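Ticket 317: Right gripper drops off the bus when the wrist turns
Project: Osman (two-arm kitchen table build)
Where: Plitinside shared workshop, back bench
Status: Solved, leaving open for the cable question at the bottom
Category: Grippers / wiring

Original post

Hi all! I've been chewing on this since April and I'm out of ideas, so here goes. Osman is my two-arm setup, both grippers are on a Luteck controller board, and the motions come out of Nirell. The whole point is to get it putting mugs and plates away without me hovering over it with a hand on the stop button. Left arm is great. Left arm is a sweetheart. Right arm will run for a while and then the gripper just goes away in the middle of a move, and I get this in the log:

gripper_R: no reply, retry 1
gripper_R: no reply, retry 2
gripper_R: no reply, giving up
motion held

The arm itself doesn't fault. It stops politely and waits, and the fingers stay wherever they were. If I power cycle the Luteck board it all comes back and I can carry on until the next time. Sometimes that's two moves later, sometimes I get through a whole evening (those are the evenings I tell people it's fixed).

What I've tried so far:

Swapped the left and right ports on the board. Fault stays with the right arm, so I'm letting the board off the hook.
New power supply. No change.
Slowed Nirell down to 25 percent. It happens less, but it still happens, and watching it reach for a mug at that speed is like waiting for paint to dry.
Raised the reply timeout from whatever it shipped with to 1000 ms. All that got me was a longer wait before the same message.

The usual layout is mug tree at the back in the middle, plates front left, toaster oven on the right. Pretty tame stuff.

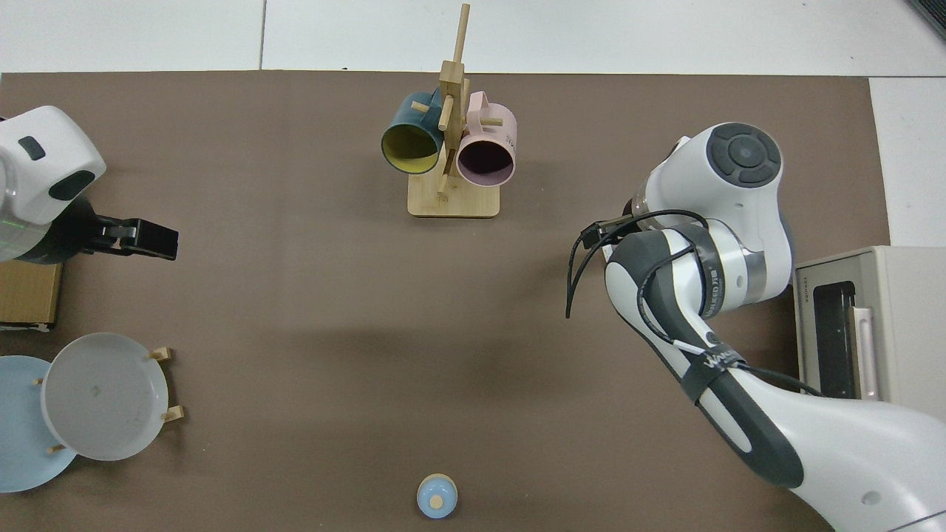

Usual layout from the head camera, both arms over the mat. The right one is the troublemaker.

Things I have NOT tried: a different gripper, or a different cable. I only have the one spare cable and it's shorter, so I've been putting it off.

Update 1, same evening

Thanks for the quick replies! To answer them in one go:

Yes, firmware matches on both grippers. I checked it twice and then flashed the right one again anyway, out of spite.

Yes, grounds are tied together at the board.

No, I hadn't looked at which joint angles it dies at. That was a really good question and I felt a bit silly. Nirell writes the joint positions next to each held motion, so I went back through the old logs and pulled out every line with a "giving up" in it. Wow. They nearly all have the right wrist rolled well over to one side. Hardly any with it sitting near the middle. So I was blaming speed and load when the thing to look at was the pose the whole time – slowing down probably just meant fewer hard tugs.

Which points straight at the cable. I'd left plenty of slack in it when I built the arm, on the theory that slack is good and tight is bad. I held the arm in a few poses by hand in free mode and wiggled the cable at the gripper end with the status page open. With the wrist near the middle I could wiggle all I liked. With it rolled over, one firm wiggle and the reply counter froze. Did it again, froze again. I have never been so happy to see something break.

Update 2

Spent some more time on it after dinner. I parked the right arm out over the oven side with the fingers pointing in toward the table and left the program paused, so I could look at how the cable hangs with no hands on it. 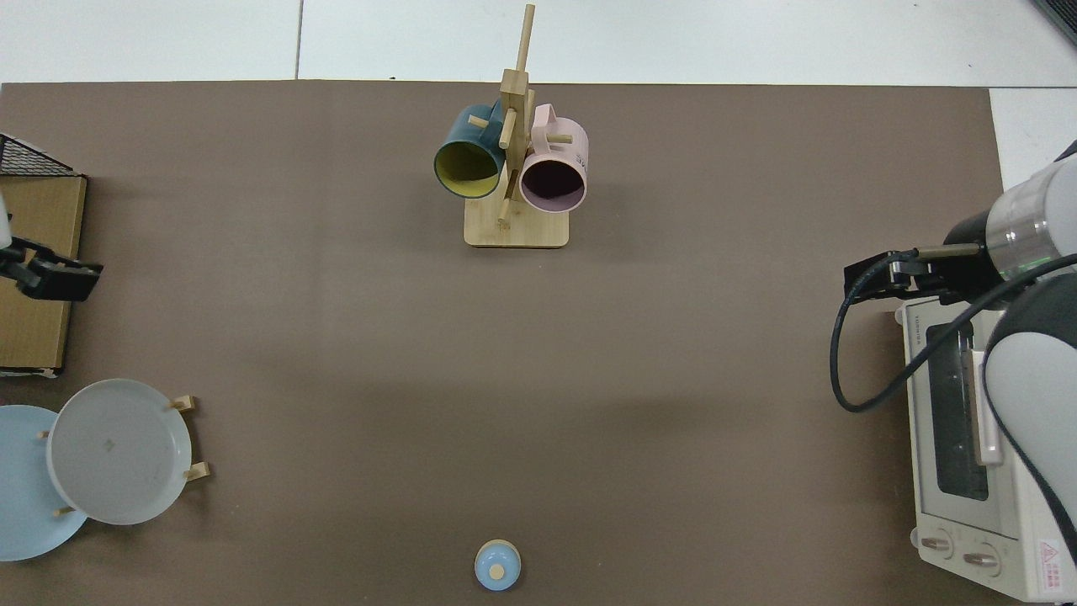
Right arm over on the oven side, cable looping down from the gripper before it goes back to the arm.

I was so used to seeing that loop that I'd stopped seeing it. A loop like that can catch on whatever is tall enough, and even when it doesn't catch, the weight of it hangs on the connector. When the wrist rolls, the plug gets pulled sideways instead of straight out, and mine turned out to have a bit of play in it. I can rock it with a fingertip. The one on the left arm doesn't budge.

So the plan, in case anyone wants to stop me before I do something dumb:

1. Pull the right gripper cable and look at the pins.
2. Check the socket on the gripper side with a magnifier.
3. Put it back with proper strain relief, so the plug isn't carrying the cable.
4. Run the wrist back and forth with nothing in the fingers before I let it near a mug again.

Somebody asked why I don't shorten the cable and be done with it. I might! But with the elbow stretched out I need a good part of that length, and I really don't want to swap a loose connector for a ripped one.

Update 3

Pins were fine. The socket was the problem: one of the little locking tabs was cracked, so the plug went in and felt like it clicked, but it never locked. I must have done that the day I put it together, forcing it in at an angle. Replaced the socket, wrapped the cable down with a clip close to the plug, and set the timeout back to the default so I'd notice if anything was still off.

Then the roll test, back and forth with empty fingers while I swept up. No retries in the log. After that I kept the usual layout on the mat, oven on the same side of the table and so on, and switched to small stuff. A marker makes a nice test piece: if the gripper drops out with a marker in it, the worst I get is a marker rolling off the bench. The left arm just gets to keep it company with its fingers open.

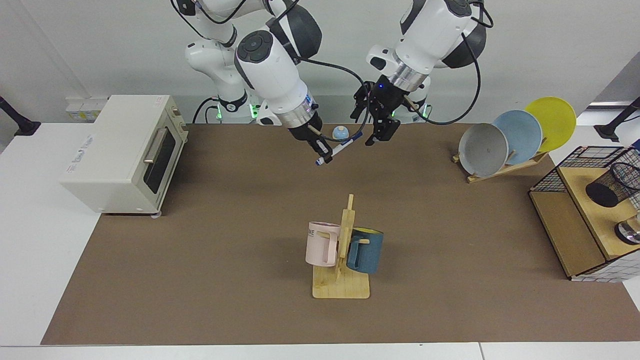 Retry count after 4 runs of that program was zero on both sides, at normal speed, with plenty of wrist roll in the middle of it. I'm calling the dropout solved. If you're here from a search with the same three log lines: check the plug on the gripper end before you buy a power supply. Rock it with a finger. It takes two seconds and I could have done it in April.

Still open

I'd love to see how other people route the cable past the last joint on a Luteck gripper. The clip works, but it sits right where I want to put my hand when I'm moving the arm in free mode, and I've already pinched myself on it twice. Spiral wrap? A little printed arm to hold the loop up? If you've got a setup you like, post it under this ticket and tell me how much slack you left. I'll be at the bench most evenings and can try things out pretty quickly.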